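Group 4 report – How students use (and don't use) desk space in shared study rooms
Hakim Yeoh, Hidayah Pasaribu, Anjani Chin

Draft 3. Anjani still to check the references before Thursday.

## What we wanted to find out

Study rooms in the Wattimena building are always "full" on the booking page, but walk past at lunch and half the chairs have nobody in them. We wanted to know why. Two questions:

1. Do people book a room and not turn up, or turn up and leave early?
2. Does the kind of desk change how long someone stays?

The second question got added in week two after Zhiqiang Yuan (our tutor) said the first one on its own was too thin. Fair enough. It ended up being the more interesting half.

## Background

Short version, as the long one is in the appendix. The building has 17 bookable rooms over two floors. Booking is by the hour on the Sirport system, which sends a reminder and then does nothing if you ignore it. No check-in. Rooms on the lower floor have the old fixed desks, upper floor got new height-adjustable ones last summer, made by Fadness. Chairs are the same on both floors.

Earlier work on library seating mostly looks at noise and daylight. Not much on the desk itself, apart from office studies, and offices are different – people have their own desk and set it up once. In a shared room you get whatever the last person left you. We came back to this a lot.

## Method

Three parts.

**Booking records.** Kamarul Ngau in the facilities office gave us an export of four weeks of bookings with the names taken out. 687 bookings after we removed test entries and the ones made by staff.

**Walk-rounds.** One of us walked both floors at 10 am, 1 pm and 4 pm on weekdays and wrote down if each room was occupied. Occupied means at least one person in it OR bags and a laptop left out. We argued about the bags. Hidayah thought a bag isn't a person. Kept it in, because nobody else can use the room either way.

**Survey.** Paper form on the door plus an online version. 408 responses, eight thrown out for being blank or jokes, so 400 used. Questions on how long they stayed, what they were working on, if they changed anything about the desk when they sat down, and a free text box.

We piloted the form with our own seminar group and had to rewrite question five, which everybody read as asking about the chair.

## What we found

**No-shows are real but not the main thing.** Most booked rooms had someone in them at some point during the booking. The bigger pattern was people leaving early and not releasing the room. On the walk-rounds the first half of a booking was nearly always occupied, second half much patchier. Two-hour bookings worst.

The free text box explains a lot of it. People book two hours in case they need it. Several said the release button is hard to find on a phone, and we tried and yes, it's under a menu called "Amend" which doesn't sound like giving anything back.

**Upper floor stays are longer.** People in the adjustable-desk rooms reported staying longer and the walk-rounds agree with them. BUT the upper floor is also quieter and has better windows so we can't say it's the desks. Should of matched the rooms for window side before we started. We didn't think of it untill the data was in.

**Hardly anyone adjusts the adjustable desks.** This surprised us. Most upper floor users left the desk at whatever height they found it. Reasons given:

- didn't know it moved
- knew, but didn't want to make noise with other people in the room
- tried once, the button did nothing (the Fadness desks have a lock, you hold it down first)
- "it was fine"

So the feature the money went on is mostly not used, and people stay longer anyway. Might be surface size. The new desks are deeper and lots of comments mention being able to have a laptop and a notebook out together.

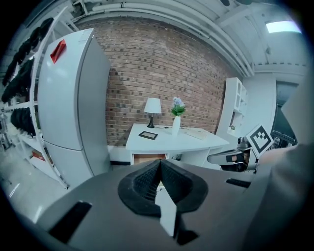

## Problems with the study

Quick list, in order of how much they bother us:

- Floor and desk type are mixed up together, see above. Biggest one.
- Four weeks in the middle of term. June would look totally different with exams on.
- Self-reported time. People round to the hour.
- Walk-rounds three times a day miss the evenings, which Kamarul says are the busiest.
- Some people probably filled in the form twice, once on paper and once online. No way to check.
- Hakim did more walk-rounds than the rest of us so any bias in what he calls occupied is in there too.

## Suggestions for the building

Cheap ones first.

Rename the button. "Give back this room" or similar. Put it in the reminder message so it's one tap. We think this would do more than anything else here.

Default booking length of one hour with an easy extend, instead of two hours up front.

A small sign on the upper floor desks showing how to unlock the height control. Anjani mocked one up using the Nudance template the print shop has, it's in appendix C. A5, black on yellow, readable from the chair.

Don't buy more adjustable desks for the lower floor yet. If there is money, look at deeper plain ones and compare. A proper trial would swap desks between two matched rooms for a month each – we'd of liked to do that but there was no time and moving the desks needs two porters.

## Who did what

Hakim – walk-rounds, booking data, most of the method section. Hidayah – survey design, coding the free text, problems section. Anjani – sign, charts, references. All of us – results and the arguing.

Thanks to Kamarul for the export and for answering the same question about time zones three times.

Appendices A (full background), B (survey form), C (sign) in the shared folder.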